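Kalden Field Water Testing Kit

The Kalden kit is a portable set for checking drinking water in places without a laboratory nearby. Clinics, relief teams and village water programs use it to test wells, tanks and household containers for coliform bacteria, chlorine and cloudiness. It packs into one hard case with a shoulder strap and can be carried by one person.

Each kit has supplies for 100 bacteria tests. A sample goes into a sterile bag with the growth powder, the bag is sealed, and it goes into the incubator. Results are read by color the next day. Chlorine is checked on the spot with tablets and a color card. The instructions are printed in English, French and Swahili on water-resistant sheets.

The incubator runs from a wall outlet, a vehicle socket or the battery supplied. Fully charged, the battery will hold temperature for 21 hours, so teams on overnight trips should bring the vehicle cord or order a second battery. 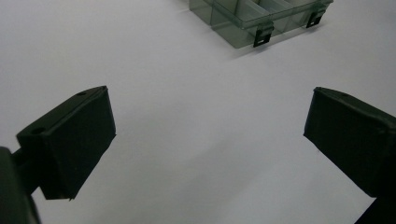
Refill packs are sold separately and fit all Kalden cases, including the older gray model. The growth powder keeps for two years if stored dry and out of the sun. Check the date on the foil before leaving on a trip. Chlorine tablets come in a box of 2000 for programs that test many sites.

In the case:
Incubator with battery and two power cords
Sterile sample bags
Growth powder, single-use packets
Chlorine tablets and color card
Clarity tube, 3 sections
Gloves, marker, log book
Disposal bags

Used sample bags must be treated with bleach before they are thrown away. The procedure is on sheet 4. Bleach is not included and can't be shipped by air with the kit.

Training is available for groups ordering five or more kits. The course takes one day and is taught by Lanying Shao at our Gallegos office, or at your site if travel is covered. The next course is in March.

Nonprofit pricing applies to registered health and water charities. Send proof of status with your first order. Kits ship in two weeks, refills in three days.

Sold and serviced by Dreteo.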